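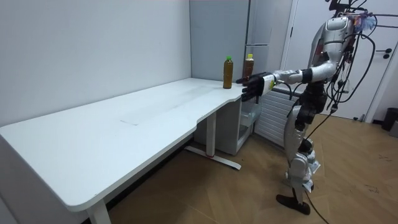 Section 4: Setting Up Your Huten Under-Desk Drawer

Now that the rails are up (and well done, because the rails are the fiddly part!), it's time to hang the drawer itself. Set aside a quiet half hour for this and keep the small bag of screws marked 38 within reach.

1. Pull both rails all the way forward until you hear them click.

2. Hold the drawer level and rest its back corners on the rails. A second pair of hands is lovely at this stage, but you can manage alone with a stack of books underneath.

3. Slide the drawer back slowly. If it sticks halfway, don't push harder. Bring it out again, check that neither rail has slipped back, and have another go.

4. Turn the two front screws by hand first, then snug them up with the short screwdriver.

5. Open and close the drawer a few times while it's still empty. It should glide shut with a soft bump.

Note: Drawers sold under the Skakville name use the same rails, but the stop clips are on the left side only. Order spare clips as part 3851.

Caution: Never use a power driver on the front screws. The threads strip very easily, and a stripped drawer front has to be replaced whole.

Caution: Keep fingers clear of the rails when closing the drawer, and please keep little ones away until the stop clips are in.

To fit the stop clips, go on to Section 5.

Guide text by Malachy Moynihan, revised 29 Aug 2022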